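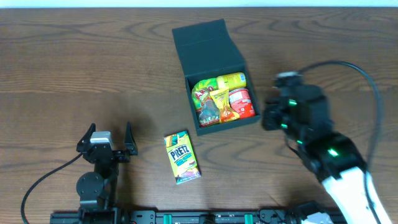
The Window Seat

Zodwa Naidoo bought the house on Plivow Street for its staircase, and then spent the first winter building something else entirely.

It was the alcove that did it. At the top of the stairs, where the landing turned toward the two back bedrooms, there was a window with nothing under it but a radiator that had been disconnected by some earlier owner and painted the same green as the wall. She walked past it every morning with her coffee. One morning she stopped, put the coffee on the radiator, and saw a window seat so clearly that she could have told you where the hinges went.

"A bench with a lid," she told Thulani Hendricks over the phone. "Deep enough to nap on! With paneling down the front, and shelves on both sides going all the way up, and a little light in each one."

"Have you ever built a bench?" Thulani asked.

"I've sat on hundreds."

Thulani was her cousin and had been a finish carpenter for 17 years, and he lived a day's drive away, so what she got from him was mostly breathing. He breathed for a while. Then he told her to take the radiator out first, before she bought one single board, and to call him when she saw what was behind it.

What was behind it was a hole. It was a good-sized hole, too, with neat edges, and it went back under the slope of the roof into a space she hadn't known she owned. She lay on her stomach on the landing with a flashlight in her teeth and looked at old lath and gray dust and the underside of the shingles, and way off to the left, a plank floor somebody had bothered to nail down.

She called Thulani back so fast she dialed the dentist by mistake.

"Is it dry?" he said.

"It's wonderful!"

"Zodwa. Is it dry?"

It was dry. She patched around the opening with new framing, which took her three weekends and most of a box of screws, and she learned that nothing on the landing was square. The left wall leaned out. The right wall leaned out too, but only from the waist up. She bought a level, didn't believe it, and borrowed a second level from Janelle Castillo next door, who brought it over herself and stayed to look.

"Oh, I love this," said Janelle, with her whole head in the hole. "What was it for?"

"I have no idea. Suitcases?"

"You don't nail down a floor for suitcases." Janelle backed out with cobweb on her eyebrows. "You should ask Jacobus Shezi. He lived here when he was small, before his folks moved over by the Dretano bakery. He's at the lumberyard half the week. Tall man, always has the tape measure going."

Zodwa knew him. He was the one at Xaba Lumber who had talked her out of pine for the seat lid and into poplar, and he had been so nice about it that she'd gone home thinking it was her idea.

But she didn't ask him, not right away, because the bench was finally starting to look like a bench and she couldn't leave it alone. She cut the base frame on the back porch in the cold. She carried each piece up and held it in place and carried it back down to shave off a sliver, up and down, up and down, until her knees complained at night. The first face panel went on upside down. The second was beautiful. She sent Thulani so many pictures of the second one, from so many angles, that he wrote back, "It's a very good panel. Go to bed."

The lid was the hard part. It was 21 inches deep and long enough that one board wouldn't do it, so she had to glue up three, and the first time she did it the whole thing slid sideways in the clamps while she was downstairs eating toast. She had to rip it apart at the glue lines and start over. The second time she sat beside it on an overturned bucket and watched it, like a pot of milk, and it stayed flat. She ran her palm across the seams afterward and couldn't feel them! She shut her eyes and tried again and still couldn't. She sat on the bucket and laughed out loud in an empty house.

When the time came to pick up hinges, the soft-close kind, Jacobus Shezi was at the counter sharpening a pencil with a pocketknife.

"How's the seat?" he said.

"It has a lid. It has a lid, and it's flat. I have a question for you, though. Janelle says you used to live in my house."

He put the pencil down. "On Plivow? The one with the staircase?"

"There's a space behind the wall, up on the landing. It has a floor in it."

He was quiet long enough that the man behind her shifted his box of deck screws from one arm to the other. Then he smiled, and it was as if somebody had raised a shade.

"My sister built that floor," he said. "Anel. She's Anel Khumalo now. She was eleven. Our father gave her the boards and a hammer and told her she could have any part of the house nobody else was using."

"An eleven-year-old did that floor? It's better than my floor!"

"She used every nail he had. He couldn't hang a picture for a month." He rang up the hinges, then unrang them, because he'd charged her for two pairs. "Is it still there? Really?"

"Every board. Come and see it. Bring her."

Anel lived out past Daltis and didn't get into town much, so it was a couple of weeks before they came, and Zodwa used every evening of it. She hung the lid. She built the left-hand shelves, scribing the edge to the leaning wall with a compass and a pencil the way Thulani had explained it, and when she pushed the unit home it met the plaster so closely that she couldn't have slipped in a playing card. The right-hand side she got wrong and covered with a strip of molding, and then liked the molding so much she added it to the left.

And she changed the plan. The bench had been meant to have a solid back, to close off the hole for good and keep the drafts out. Instead she cut the back panel down the middle and made two little doors, insulated, with a bead of weather strip around each and a magnetic catch. You lifted the seat lid, climbed in over the front like you were getting into a boat, pushed on the doors, and there you were under the roof.

"That's not a window seat anymore," Thulani said when she described it.

"It's a window seat with a door in it."

"What about storage? You wanted blankets in there."

"I own two blankets, Thulani."

They came in the late afternoon, when the light on the landing was at its best. Jacobus had to duck for the turn in the stairs and did it without looking up. Anel was small and quick with gray in her braids, and she stopped on the top step and put one hand on the wall, on the green.

"They kept that awful color," she said happily. "I can't believe it!"

"I can paint it."

"Don't you dare."

She went over the bench the way a person in the trade would, and Zodwa, who had been so proud of it an hour ago, stood there seeing every gap. Anel opened the lid and let it go, and it sank down by itself with hardly a click. She did it again. She asked what kind of hinges those were. She crouched and looked along the face frame and found the one joint that had been filled with putty and sawdust, touched it with her thumb, and said nothing about it, which Zodwa decided to take as a professional courtesy.

Then Anel took off her shoes, climbed in, and pushed the doors.

They could hear her moving around in there. A knee, a hand, a pause. Jacobus stood with his tape measure in his fist, running it out an inch and letting it snap back.

"Jacobus!" Her voice came out dusty and pleased. "You remember the short board? By the chimney?"

"You said you measured it."

"I did measure it! The chimney's crooked!"

"Everything's crooked up here," Zodwa called. "Both walls lean out. I had to scribe the whole left side."

"With a compass?"

"With a compass."

"Good girl," said the voice from under the roof. "Hand me that flashlight, would you? And come in here, both of you. I laid this thing to hold three."

Jacobus looked at the opening, and at the length of his own legs, and started untying his boots.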